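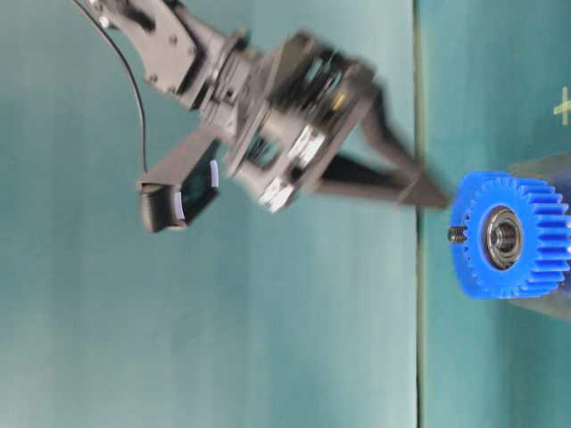 Slide 1. Two fingers, one blue gear, arm still moving.

Speaker notes – "Getting Good Examples Out of a Small Cell"
Lamisi Kpodo, Stekgate
25-minute slot plus questions. Notes as used in June, lightly cleaned up.

SLIDE 1 (leave it up while people sit down)

Hi everyone, I'm Lamisi, and I spend most of my working day trying to get an arm to handle small parts a bit better than it did last week. I love this job. I'd like you to leave wanting to go collect some data of your own.

Ask: who here has recorded demonstrations for a learned policy? Keep your hand up if you've thrown away a whole afternoon of them. (Usually gets a laugh. Wait for it.)

Point at the gear. The fingertips are very near the little set screw on the hub. That last bit of distance is what this talk is about. Big motions across the table are easy to record and easy to learn. Close to the part, everything gets interesting!

Point at the arm. See how smeared it is, with the edges doubled up? The gear is fairly sharp by comparison. Remember this, I come back to it on slide 4.

SLIDE 2 – What we call an example

One example = one attempt at the task, start to finish, with the camera streams, the joint positions and the gripper command, all on one clock. Say "one clock" twice. People nod and then go home and use three.

Our current set, which we call Vosside, has 1697 examples that we kept. Every one was driven by a person. I'm proud of that set and I'm also a little embarrassed by the first 200, which I'll get to.

The task in words: approach the gear, line up, close on it, lift, place. We write it down for the operators in those same words and tape it up by the controls. If two operators read the sheet differently you'll get two tasks mixed into one set, and the policy will try to average them. Tell the Colombo story here if time allows (Colombo was our earlier set, half the operators came in from the hub side and half from the teeth, and the trained arm headed straight for the middle and bumped into the gear's edge).

SLIDE 3 – Vary the right things

The first 200 examples in Vosside all began from the same arm pose. I thought I was being tidy. The policy learned a lovely path from that pose and was lost anywhere else.

What we vary now:
Starting pose of the arm, every time.
Where the part sits, and which way it's turned.
Room light, by recording at different times of day. 9 a.m. and 4 p.m. look quite different in our room.
Operator. We have five, and they rotate.

What we hold still: the cameras, the task sheet, the control rate. If a camera gets bumped, stop and check it against the reference shot before going on.

(Somebody always asks about changing the background as well. Yes, later, as a separate batch with its own label.)

SLIDE 4 – Blur is information, up to a point

Flip back to slide 1 for a moment.

A still like this tells you something about speed and exposure together. You can't get the speed from it alone, so go to the joint log. We used to reject any example with blurry frames. Then Jandow, our little review tool, let us line the frames up with the log, and we saw we were rejecting nearly all of the fast, confident approaches. The set was full of nervous, creeping ones. Guess how the arm moved after training!

So now we keep blur during travel. Near contact we want the fingertips readable, and if they aren't, we shorten the exposure and add light before we ask the operator to slow down. Operators who are told to slow down start to hesitate, and hesitation gets learned too.

Pause. Drink water.

SLIDE 5 – Keep the misses

My favorite slide. Please don't delete the attempts that go wrong. Label them. Best of all is a miss followed by a recovery: fingers land off center, operator backs up, lines up again, finishes. Over 8 percent of Vosside is recoveries and I'd happily take more.

Three labels only: clean, recovered, failed. We tried a longer list and the operators disagreed with each other all day. Label right after the attempt, while the operator still remembers what they meant to do.

SLIDE 6 – Things I'd do on day one

Record ten, train on ten, watch what happens. It'll be bad. It will also show you that a stream is late or the gripper signal is flipped, and you'd much prefer to learn that at ten.

Watch your own recordings at normal speed, with the whole team in the room. Bring snacks.

Give operators breaks. Our attempts get sloppy after a long stretch, and you can see it in the paths before the person feels it.

SLIDE 7 – Questions

Leave the contact slide up. If it's quiet, start with the one on how we choose the control rate, I have a backup slide for that. If Colombo was skipped earlier, tell it now. The task sheet is in the handout folder for anyone who wants to copy it.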